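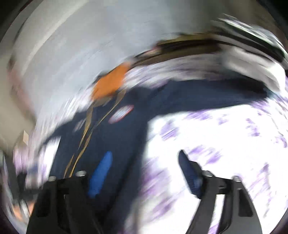
Dark clothes are best folded on something pale. Navy on a dark quilt disappears at the hems, and a sleeve doubled under itself goes unnoticed until the stack starts to lean. A white sheet pulled flat over the mattress gives enough contrast to find every edge, and a printed one works nearly as well, provided the pattern is sparse.

Maricica Bălan has spent 13 years fitting out bedrooms and linen cupboards, most recently for the storage firm Bollel, and she treats the bed as a workbench. The height suits most adults and the surface is large. Its fault is softness. Cloth sinks, and a fold pressed by hand springs back. She tucks the sheet in tightly on two sides before starting, and leaves heavy knits for a table.

Her method for tops is plain. Lay the garment face down, smooth from the centre outward, bring in both sides, then fold up from the hem. Small labels and sewn patches need some care, as a stiff patch will not bend with the cloth around it. Move the fold line a couple of centimetres to one side and the patch lies flat. A diagonal crease means the first fold went in crooked – open it out and begin again.

Finished width matters more than the number of folds. Bălan measures the drawer, takes off 2 centimetres for clearance and divides by the number of rows. A Deltia four-drawer chest holds three rows of adult tops, roughly, or four of children's.

Colour is sorted last. Navy and black are easily confused under a warm bulb, so she leaves that job for the morning, near the window. The household wash is done on Friday, and the folding waits until Saturday.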